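4.2 Desk surfaces and the clear-desk claim

The Senlow guidance holds that a desk with few objects on it will stay that way, and that people who start the day with a bare surface put less on it by the end. We doubt this. The claim rests on one survey of 439 office workers, who were asked to recall how their desks looked in November and were never visited. Recall is a poor guide to clutter. People remember the mug and forget the tray.

Our own desk log holds 3,718 entries from the Mito and Howlader offices. Each entry names an object left on a shared desk and the part of the surface it was left on. If the guidance were right, desks that began clear should show short lists at closing time. We found no such pattern that we would care to defend. The Mito desks began clearer and ended much the same as the others, and the one clear gap between the offices went away once we left out the desks nearest the door.

We are more willing to say something about where things settle. Almost 80 of the entries concern trays, and these were often logged at the ends of desks, where a chair is seldom pulled in. Plants were logged farther back and tended to stay put from one entry to the next. It is tempting to read a habit into this – a working zone and a resting zone, as Cellero has it – but the shape of the furniture may explain as much. A long desk has ends, and things get left there. Figure 2 shows a desk of this kind, with a tray overhanging the near end and a potted plant and a small white box farther back.

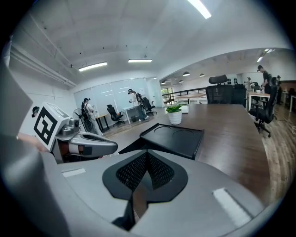
Figure 2. Long desk with tray, plant and box; office chairs behind and alongside.

One reader of an earlier draft objected that we were asking too much of the guidance, as a rule for shared desks need only be easy to follow and does not have to be proven. We accept that the rule is easy to follow. Whether it changes what is on the desk at closing time is a separate matter, and the log gives us little reason to think so.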